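Wed 26 February – packing room, grant 2531

The work surface is covered in brown and marked out in large rectangles with blue tape. Lambrechts calls this the finished layout. I'd call it a start.

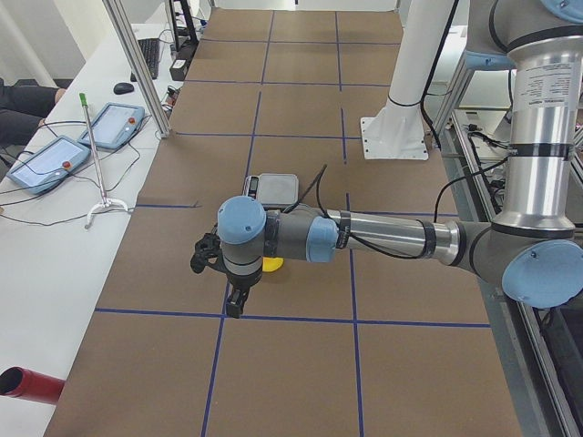
Weighing is the weak point. Herkisine budgeted 543 dollars for scales and has yet to show us a calibration record.

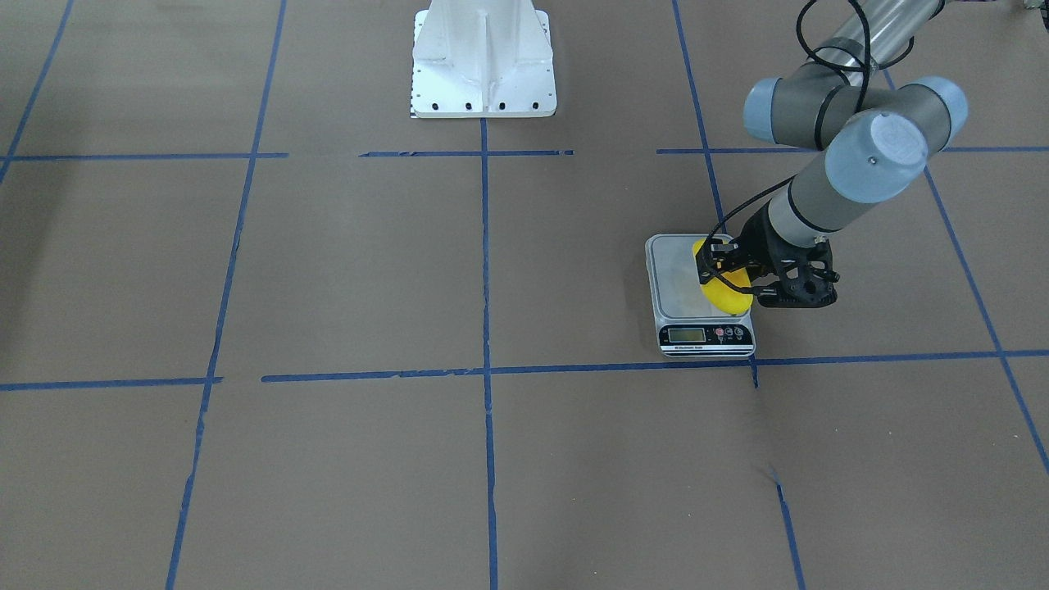
Tape is cheap, but relaying it isn't free – 2 hours each time. I'd hold the May payment until Jovico sends its figures.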